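The Long-Sleeve Problem

By Štěpánka Trnka
Dec 1, 2022

A long-sleeved top is the least cooperative item in an ordinary wash basket. Towels and pillowcases are rectangles and fold as such. A T-shirt is close to one. A jersey top with full-length arms is a body panel with two narrow strips attached, each of which moves independently when the garment is lifted.

The usual domestic method has four stages: spread, square, turn in, halve. Most of the time goes on the first. A top taken from the basket has to be opened out on a flat surface before any fold line can be placed, and a crease left in at this stage will sit inside the finished fold until the garment is next worn.

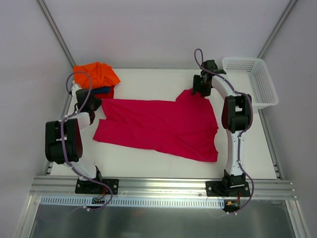 Should the sleeves be folded before the body? On a plain jersey top, yes: lay each sleeve straight down the back panel, parallel to the side seam, and only then bring the hem up to the collar.

The order matters more as fabric weight falls. At the Trevside laundry school, where I spent part of October, beginners practise on heavy cotton first and move to thin jersey when their edges are consistent. The course runs to 14 sessions and takes in shirts, bed linen and knitwear. Tops come fourth, after tea towels, and take up more bench time than anything else in the first half.

Brabec, who teaches the bench classes, favours a smooth, pale worktop. Cloth slides on it without dragging, and a dark or strongly coloured garment shows its outline clearly at the hem and cuffs. His own bench at home is 60 centimetres deep, which he regards as the minimum for adult sizes. 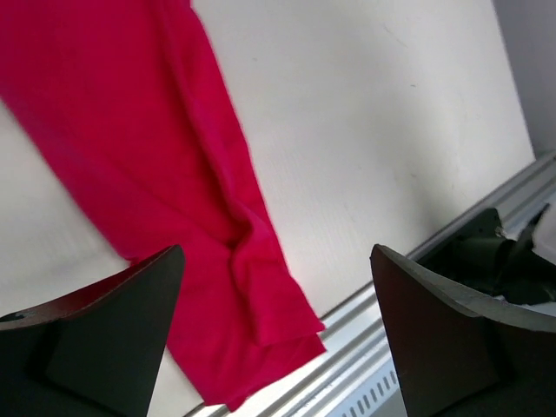

Twist is the other common fault. A sleeve that has rotated at the shoulder seam will not lie flat however often it is smoothed, and pressing down on it only fixes the crease. The remedy is to lift the cuff, let the sleeve hang for a moment and lower it again from the shoulder outwards. The same applies to the body if the side seams have wandered towards the front – hold both shoulders, shake once, and lay down hem first.

Stacking has its own rules. Heavier garments go at the bottom, folded edges face the same way, and the pile stops before it leans. The Mullell shelving used at the school is rated well beyond anything a household would put on it, but height is limited by the cloth and not by the shelf.
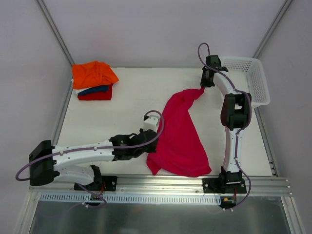 Grovarano, the linen service that supplies the school with practice stock, sorts by fold type before it sorts by colour. Its folding room handles up to 2000 pieces a day, of which 400 are long-sleeved, and those are kept on a separate bench. At home the equivalent is to pull the long sleeves out of the basket first and do them together, while the table is still clear enough to open the arms to full width.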